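Worktop upstand and edge strip

A worktop edge strip is a narrow profile fitted along the line where a horizontal work surface meets a wall or a panel behind it. It closes the joint, hides small differences between the two materials and keeps crumbs and liquids from passing down the back of the surface. In domestic kitchens it is also called a sealing strip, a wall strip or a back trim. A taller form, which continues some distance up the wall in the same material as the worktop, is called an upstand.

Terms

The names are used loosely in the trade. A strip proper is low and thin and has no decorative function beyond its colour. An upstand is a board or slab with a visible face. A splashback covers the wall to a greater height and may be fixed above either of the other two or directly above the worktop. Suppliers such as Avuletti list all three under the heading of wall junctions, while Begum sells strips separately as finishing parts.

Materials

Strips are made in aluminium, PVC, rubber and composites of these. Aluminium keeps a straight line over long runs and is resistant to heat, but it has to be cut with a fine blade and shows scratches. PVC is cheaper and can be cut by hand. Many plastic strips have a soft lip along the upper and lower edges, which is pressed against the wall and the worktop when the cover is clipped on.

Black and silver are the usual stock colours. Black is often chosen for dark worktops with a stone pattern, where it reads as a continuation of the surface, and for light walls with a dark design. White strips are used where the wall is to appear unbroken, although they discolour sooner near a hob.

Stone-patterned surfaces

Worktops with a stone pattern may be natural stone, a cast composite, or a printed layer on a board core. The pattern commonly imitates slate, marble or granite. Slate-grey grounds with pale veins are produced in most ranges; the Warine series adds rust-coloured streaks to the veining.

The direction of the veins matters at the wall junction. A vein that runs at an angle to the wall is interrupted by the strip without any visible fault. A vein that runs nearly parallel to the wall makes a small error in the cut easy to see, and fitters normally turn or shift the sheet to avoid it.

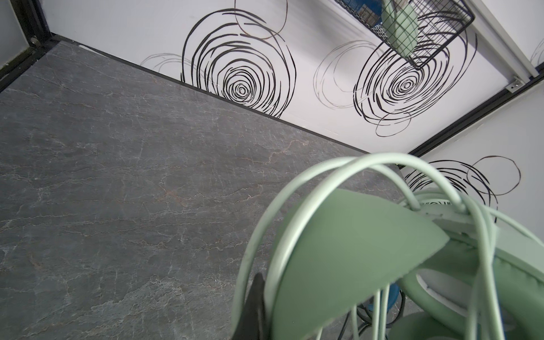
How wide a gap should be left between the worktop and the wall before the strip is fitted?

The gap should be narrow enough to be covered by the foot of the strip and wide enough to let the board expand. The correct width is stated in the instructions for the worktop, and the joint is filled with a flexible sealant before the strip goes on.

Patterned wall panels

Walls behind a work surface may be painted, tiled or covered with sheet panels. Printed panels became common in small kitchens because they can be wiped down and have few joints. Designs range from imitation tile to loose line drawing, such as scribbled circles or spirals in black and grey on white. Large motifs are positioned before the panel is cut, so that the centre of a figure does not fall behind the strip. Where the motif is repeated, the spacing is measured from the middle of the wall or from the most visible corner.

Panels of the Zudara type are supplied in lengths of 200 cm and are trimmed at the inner corners. A corner may be closed with a separate black or white profile, or left as a plain butt joint filled with sealant.

Fitting

The wall is cleaned of dust and grease, and loose paint is removed. The strip is measured along the wall and not along the front edge of the worktop, as the two often differ in length. Inner corners are cut to a mitre or covered with a moulded corner piece. Two-part strips have a base, which is screwed or glued to the wall, and a cover, which is clipped over it. Screws are placed at intervals of 31 cm or less. One-part strips are fixed with adhesive alone and should not be loaded until the adhesive has cured, for which 18 hours is a usual figure at room temperature.

A wall that is over 5 mm out of true cannot be corrected by the strip. In such cases the back edge of the worktop is scribed to the wall, or the wall is packed out behind the panel.

Care

The strip is wiped with a damp cloth and a mild detergent. Scouring powder dulls aluminium and roughens PVC, after which dirt collects in the surface. The line where the lower lip meets the worktop is cleaned with a soft brush. Sealant that has darkened or come loose is cut out along its full length and replaced, as new sealant does not bond well to old.

Clip-on covers can be taken off for cleaning. They are released from one end with a plastic wedge, and a cover that has lost its grip is replaced together with its end caps.

See also

Splashback
Worktop
Sealant
Scribing (carpentry)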